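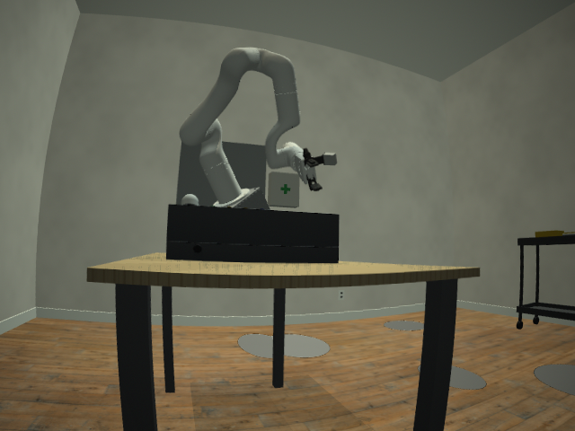

A robotic arm mounted on a long black box, shown in a computer rendering.

WHOSE NAME GOES ON THE MAILBOX

Zahira Hartono kept two names for eleven years. One on the passport, one on the school forms. Then came June and a letter from the county clerk's office in Plarico asking, politely, which one she was.

"I didn't have an answer," she says. "I had a drawer."

The drawer is full of paper. Marriage license, the first one. Divorce decree. Her son's birth certificate, with her ex-husband's last name, Sutanto, spelled right on the front and wrong on the back. A library card for a town she left a long time ago.

Changing back after a divorce sounds easy. Sometimes it is. If the decree says you can take your old name again, you carry a certified copy from desk to desk and wait. If the decree is silent, as hers was, you may be looking at a new petition. New fee, new hearing date, maybe a notice in the local paper.

In Plarico the filing fee is 566 dollars. Hartono had it saved for tires.

She filed anyway. So did a lot of people, apparently. The clerk's office logged 727 adult name petitions last year, and over 71 percent of them came from women. Divorce was the most common reason given. Second was marriage, mostly people who had meant to do it at the wedding and then had a baby or moved or just got busy.

The kids are the hard part. Hartono wanted her son to carry both names. Her ex said no, then said maybe, then stopped picking up the phone. The court wanted his consent or proof he had been served. Three tries to serve him. He was working nights at a warehouse in Rultell and sleeping thruogh the doorbell.

They settled it in a hallway at 8:40 in the morning, ten minutes before the judge came in. Hartono-Sutanto, no middle name. He signed on the back of her folder first, to test the pen.

Her son is nine. He was asked too, in a small room with a box of crayons he felt too old for. He wanted to know if he would have to relearn his signature. He doesn't have a signature.

Her mother was less relaxed. In her mother's family a woman's name was never much of a topic, it got used and that was that. Her grandmother went by one name her whole life and got along fine till she needed a bank account. There were some long phone calls. A cousin got involved. By the end her mother was calling the boy by both names, loudly, in the grocery store.

Then the rest of it. Pediatrician. Dentist. Bank, twice, the first teller sent her home for a different copy. The soccer league had already printed the shirts. At one point she wrote out every place that still had the old name and got to 38.

Her advice is short. Order extra certified copies on the day, they cost more later. Do Social Security first and the license after. Don't book a flight in the middle of it. She did, and spent an hour at the airline desk at Arnis with the folder open on the counter and a line building up behind her.

Is it worth it? She makes a face. The hearing took four minutes. The judge read the new name out loud, got it wrong, read it agian.

There are nine places left on the list. The water company is one. She has called them twice and the bill still comes to Mrs. Sutanto, and she still pays it.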